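4.3 Importing Episodes and Aligning the Two Streams

Before you begin: the Flokunus importer must be installed (section 2) and each gripper must have its own calibration file. If you skipped the calibration, go back and do it. The importer will run without it and will report success, because it is an optimistic piece of software.

The steps in this section use the folding set recorded at Drolldale in August. Your own episodes will have different clothes in them and, with luck, fewer cables.
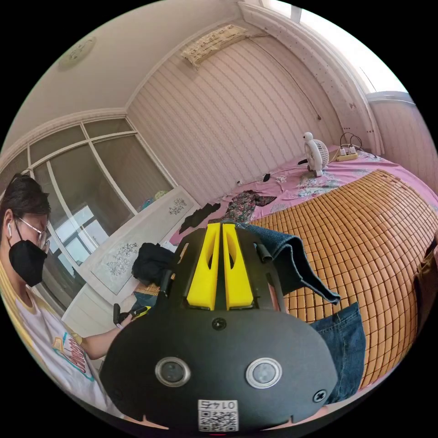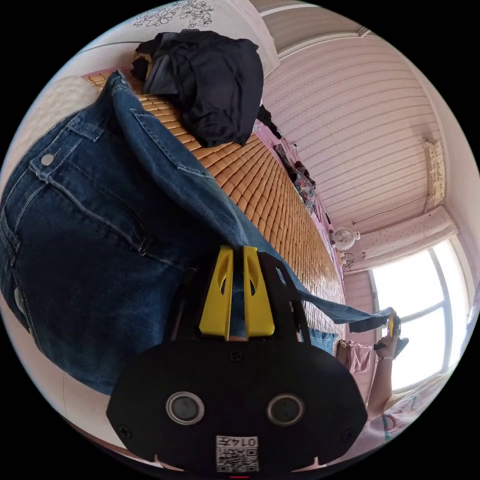
Both views look over the gripper at the bed, with denim on the bamboo mat.

Can I align the two grippers' streams from their file timestamps alone?

Only to the nearest second or so, which is useless for anything that involves cloth. File timestamps record when the writer opened the file, and each writer opens its file when it feels ready. Use the sync step below.

To import and align an episode:

1. Open Maslow and choose File, then New Session. Give the session a name you will recognize next month. "test2_final" has been taken many times over.

2. Drag both recordings into the Sources pane. Maslow reads the header of each and lists the frame count. If one of them shows 0 frames, the recording was never closed properly; run the repair tool in section 7.1 before going on.

3. Assign a calibration file to each source. Match the device number in the file name to the number on that gripper's sticker. Maslow does not check this for you.

CAUTION: Swapping the two calibration files produces no error message. It produces a trajectory that looks fine until replay, when the arm reaches confidently for a spot beside the garment.

4. Click Align. The aligner compares motion in both streams and proposes an offset in frames. In the sample set, episode 16 comes back with an offset of 29 frames.

5. Scrub to a moment when both grippers move sharply and check the offset by eye. Nudge it with the arrow keys if you disagree with the machine. You are allowed to.

6. Click Track. Tracking builds the camera path from fixed features in the room, such as furniture edges and wall patterns. A clip of 3718 frames is a good time to make coffee.

7. When tracking finishes, look at the Confidence strip under the timeline. Green is usable. Amber needs a look. Red means the tracker lost its place and has been guessing, sometimes with great imagination.

Note: Regular patterns are the usual cause of amber. Striped wallpaper and tiled mats offer plenty of features, all of which look like their neighbors. Raise Match Distance by one notch and track again. Two notches is rarely better than one.

Note: Clothing should be masked out of tracking. Cloth moves, and a tracker that trusts a trouser leg will conclude that the house is moving instead. Turn on Mask Deformables in the Tracking tab; it is off by default for historical reasons that Gaspard Tessier has promised to write up.

8. Export with the Torres preset. The preset writes gripper pose, finger width and video at matched rates. Do not rename the output folder until the export log says Closed.

If the export stops with error 1254, the two streams differ in length after alignment. Trim the longer one to the end of the shorter one and export again. If it stops with any other number, send the log to Rajeshwari Chowdary along with the session file. A screenshot of the error box alone will be answered with a request for the log and the session file.

Next: 4.4 Labeling Grasp and Release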